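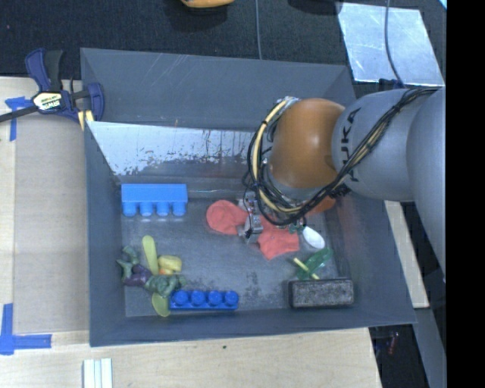

Bloß nicht alles auf einmal auskippen, sonst sitzt du am Abend vor demselben Haufen und er liegt dann halt auf dem Boden, meinte Anežka Malý neulich, als ich in einem anderen Thema schon mal nebenbei gejammert habe. Gut, ausgekippt habe ich also nichts. Aber weiter bin ich leider auch nicht, deshalb jetzt doch ein eigener Beitrag.

Große graue Wanne mit Kleinkram sortieren, und was mache ich mit dem abgenutzten Blech?

Ebenezer Asamoah
2020-10-12

Hallo zusammen, es geht um unsere Krimskramswanne. Wir haben im September in der Werkstatt in Drullham die Regale neu gemacht, und alles, was keinen Platz hatte, ist in diese Wanne gewandert (ihr kennt das bestimmt, erst ist es ein Teil, dann sind es plötzlich 1.000). Seitdem kommt ständig was dazu und nie was weg. Ein zerknülltes korallenrotes Stofftuch oder was auch immer das mal werden sollte, so ein weißes ovales Ding, das wie ein Löffel aussieht, ein hellblauer Baustein, ein schwarzer Klotz, den ich für einen Radiergummi halte, dazu ein dünnes blassgelbes Stäbchen und irgendwas durchsichtig Grünes. Also Küche, Kinderzimmer, Schreibtisch und Werkstatt in einem.

Mein Problem ist, dass ich bei jedem einzelnen Teil anfange zu überlegen. Gehört das noch zu was? Fragt da in zwei Wochen jemand danach? Und dann lege ich es wieder rein. Ich habe es mit kleinen Schachteln probiert, aber nach drei Teilen brauchte ich schon die vierte Schachtel, und so viele habe ich gar nicht! Wie macht ihr das, wenn wirklich nichts zusammenpasst? Nach Material? Nach Zimmer? Nach Größe?

Und noch was, wenn wir schon dabei sind: In der Wanne ist an der einen Seite ein schräges, silbrig glänzendes Blech, und das ist unten an der Kante ganz schön mitgenommen, dunkle schuppige Stellen und senkrechte Streifen. Der Boden ist auch verschrammt. Mir wäre es egal, wie das aussieht, aber ich hätte ungern, dass mir der Stoff daran hängen bleibt oder dreckig wird. Abschleifen? Überlackieren? Einfach was drüberlegen? Wegwerfen will ich die Wanne nicht, die hohen schrägen Wände sind super, da rollt nichts raus.

Danke schon mal und liebe Grüße
Ebenezer

Anežka Malý

Na siehst du, immerhin nicht ausgekippt!

Ich habe 13 Jahre lang in einer Kita gearbeitet und kann dir sagen, solche Wannen wachsen von allein nach. Nach Material würde ich auf keinen Fall sortieren. Das klingt erst mal ordentlich, aber dann hast du eine Schachtel »Plastik«, in der Baustein und Löffel nebeneinander liegen, und kein Mensch sucht je nach »Plastik«. Man sucht einen Löffel. Also lieber danach, wo du hingehen würdest, wenn du das Ding brauchst.

Ich mache es so: Ich nehme mir drei Kartons, mehr nicht, und die stelle ich neben die Wanne. Im ersten landet, was in ein anderes Zimmer gehört, im zweiten, was in der Werkstatt bleibt, und im dritten alles, wo ich länger als einen Atemzug überlege. Der dritte ist das Wichtigste, weil du bei dem ja hängen bleibst. Du überlegst eben später! Karton zu, Datum drauf, oben aufs Regal. Wenn bis Weihnachten keiner gefragt hat, weißt du Bescheid.

Als Erstes würde ich immer die weichen Sachen rausnehmen, also das rote Tuch. Stoff macht sich so breit und unter so einem Lappen verschwindet alles Mögliche, ich habe mal einen Schlüsselbund wochenlang gesucht und der lag unter einem Puppenkleid. Wenn der Stoff weg ist, sieht eine Wanne gleich viel leerer aus, das hilft auch dem Kopf ein bisschen. Danach das Längliche, Stäbchen und Stifte und so, und zum Schluss die Klötze. Löffelartiges bitte vor dem Zurücklegen in die Küche abspülen, auch wenn es sauber aussieht.

Ach ja, und Bausteine: eine Tüte an einen Haken neben der Tür, und jeder, der einen findet, wirft ihn rein. Bei uns hat das besser funktioniert als jede Kiste.

Zum Blech kann ich nichts sagen, da bin ich raus.

Caputo

wir haben so eine wanne auch. meine lösung: deckel drauf. gibt es für ein paar euro im baumarkt, wenn die größe stimmt. was man nicht sieht, muss man nicht sortieren :)

im ernst, wenn du den kram seit september nicht gebraucht hast, dann weg damit. nen radiergummi kannst du neu kaufen.

Nusura

Ich antworte mal nur auf den Teil mit dem Blech, sortieren kann ich selber nicht (mein Mann lacht gerade im Hintergrund).

Also, ferndiagnostisch ist das immer so eine Sache, man müsste mal mit dem Fingernagel drüber. Mach vorher alles raus, wisch die Kante mit einem feuchten Lappen und einem Tropfen Spülmittel ab und lass sie richtig trocknen. Dann Klebeband auf eine der dunklen Stellen, fest andrücken, abziehen. Bleibt am Band nichts hängen, würde ich gar nichts machen, dann ist es eine Frage der Optik und die ist dir ja egal. Kommen Schuppen mit, dann ziehst du Handschuhe und eine Staubmaske an und gehst mit feinem Schleifvlies drüber, immer in dieselbe Richtung und nicht zu doll, sonst reibst du dir daneben auch noch die gute Fläche stumpf. Absaugen, nochmal wischen, fertig. Falls du nicht weißt, was das für eine Beschichtung ist und die Wanne schon uralt ist, lass das Schleifen lieber ganz und kleb die Stelle ab.

Überlackieren würde ich in einer Wanne, in der dauernd gekramt wird, nicht. Ich habe das bei einer Werkzeugkiste gemacht und sie war wunderschön, ungefähr bis zum Wochenende. An der Unterkante schabt einfach immer was entlang.

Was bei mir gut hält, ist eine Antirutschmatte, diese dünnen, die man sonst in Schubladen legt. Ich habe meine bei Dukgate mitgenommen, war Meterware, geht aber sicher auch jede andere. Schneid sie ein Stück größer zu als den Boden, sodass sie am schrägen Blech noch hochläuft und die kaputte Kante mit abdeckt. Nicht festkleben! Du willst die irgendwann rausnehmen und ausschütteln, glaub mir. Eine helle Farbe ist praktisch, auf Grau findet man dunkle Kleinteile so schlecht wieder, dein schwarzer Klotz wäre mir da bestimmt dreimal entwischt.

Ebenezer Asamoah

Ihr seid toll, danke! Die drei Kartons stehen schon da, den dritten habe ich gleich eine Nummer größer genommen, ich kenne mich ja. Klebebandtest mache ich, sobald die Wanne leer ist. @Caputo: Den Deckel behalte ich im Hinterkopf, falls das alles nichts wird. @Nusura: Wie dick war denn die Matte, weißt du das noch? Ich hätte hier einen Rest liegen, aber der ist eher so wie eine Yogamatte und rollt sich an den Ecken hoch.

Nusura

Viel dünner! So, dass du sie mit der normalen Haushaltsschere schneiden kannst. Die Yogamatte würde ich eher unter die Wanne legen, dann rutscht sie nicht beim Kramen.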